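Handheld gripper shootout: parallel jaw vs. angular, tracking dropouts
Forum index > End effectors and data capture > Hardware comparisons

hopkin_h
Posts: 152
Thursday, August 3, 2023

Continuing from the March thread, which got locked after the argument over calibration boards. We now have two handheld grippers in the Wornville lab that we can run side by side, and I want opinions before we order more of either.

Unit A is the Umura. Unit B is our own build, which we call the Hirka. Both record from a camera on the gripper body. Same operators, same table, same list of tasks: pick small items out of a plastic container, put them in a box, return them.

We logged 651 episodes across both units. I threw out anything where the operator restarted. Of what was left, Unit A lost its pose estimate in far more episodes than Unit B, and nearly all of the losses came in the second half of the reach, when the operator extends toward the far side of the table.

My current theory is rolling shutter plus low texture. The wall on that side is white and plain, and so is most of the ceiling.

Things I have already ruled out: lens smudges, loose mount, firmware mismatch. Both units run the same exposure limits.

mel_oral
Posts: 60

What is your frame rate, and is the exposure locked or only limited? Those behave very differently under fluorescent tubes. With US mains you get 120 Hz flicker, and an exposure that is allowed to drift will band on some frames and not others. Feature matching does not like that.

hopkin_h

60 fps, limited, not locked. Upper limit is 1/100 s. I can lock it at 1/120 and rerun.

mel_oral

Do that first. Until then I would not blame the wall.

thai_bench

Disagree with Melahat on the order. Flicker would hit both units the same way if the settings are the same, and he says the settings are the same. One unit is worse than the other, so look at what differs between them. Field of view? Camera height above the fingers? How much of the image is taken up by the gripper's own body?

That last one gets overlooked. If half the image is your own hardware, it never moves relative to the camera, and any feature the tracker picks up on it votes for "I am standing still."

hopkin_h

Fair point. Field of view is the same lens on both. Camera height differs by a small amount. I had not masked the body on either unit.

Here is a frame from one of the runs with both grippers up and one operator reaching.
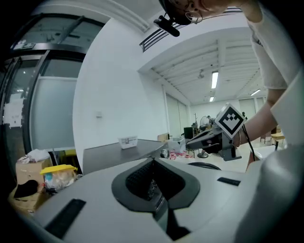

I drew a mask by hand last night and applied it to a batch of 100 episodes from Unit A, with nothing else changed. Dropouts went down. They did not go away. I still see them at the far end of the reach, but the slow drift at the start of each episode is mostly gone, which fits what thai_bench said about false stationary features.

The mask is a fixed polygon. It does not cover the fingers, only the body.

thai_bench

Body takes up the whole lower half there. With an unmasked tracker I am surprised it worked at all. Also mask that rounded part on the right edge. It is out of focus, so it will not give you corners, but its outline against the background will.

Your fiducial on the other gripper is a second problem. If the tracker treats the marker as part of the static scene, you have a high-contrast object with very sharp corners moving through the view on somebody's arm. Either detect it and exclude it, or use it on purpose.

mel_oral

Use it on purpose. Relative pose between the two hands is what you want for bimanual tasks anyway. A square marker at arm's length gives you a usable relative transform, and you can check it against the two independent trajectories. When the numbers disagree, discard the episode.

For the background tracker, dilate the marker detection and mask that region out for the frame. It costs very little.

And I withdraw part of what I said about the wall. That room has plenty to track: ceiling beams, the railing up top, the light fixtures, clutter on the left. The beams are far away and give good rotation. They give poor translation. If the near tabletop is mostly dark and mostly clear, you may be short on close features, and scale will suffer.

kestrel_axis

Glass on the left with reflections in it. Reflections of the room move wrong under camera motion. We had a partition like that and taped paper over the lower part of it until the tracker behaved. One sheet is not enough.

hopkin_h

The glass had not occurred to me. The far end of the reach is where the wrist rolls, so the amount of glass in view would change right when I get the losses. I can cover it.

kestrel_axis

Cover it with something that has a pattern. Plain brown paper gets you back to a blank wall.

thai_bench

I would not cover anything. If the point of a handheld gripper is to collect in ordinary rooms, then ordinary rooms have glass. Fix the tracker. Otherwise you are measuring how well you can decorate a lab.

kestrel_axis

He is comparing two devices. Comparison first, then harden it.

mel_oral

Agree with kestrel_axis. Control the room, find the difference between units, then put the glass back.

One hardware question. How is the cable on the second gripper strained? Hanging free, it pulls on the connector every time the operator lifts. We had USB resets from that, and a reset of a few frames looks exactly like a tracking loss in the logs unless you check timestamps.

hopkin_h

No strain relief on that one, just the connector latch. I will check timestamps for gaps before I do anything else, it is the cheapest test on the list.

Revised order: timestamp gaps, full body mask on both units, marker exclusion, exposure locked at 1/120, then pattern on the glass. One change per batch, 100 episodes each.

thai_bench

Randomize the order of the two units within each batch. Operators get better through the session, and if Unit A always goes first it will look worse than it is.

hopkin_h

Unit A did always go first. Will fix.

mel_oral

Then I would set the original 651 aside for anything except debugging.

hopkin_h

Timestamps checked. 152 episodes have at least one gap longer than two frames, on both units. Refiltering now, new table when the masked batches are in.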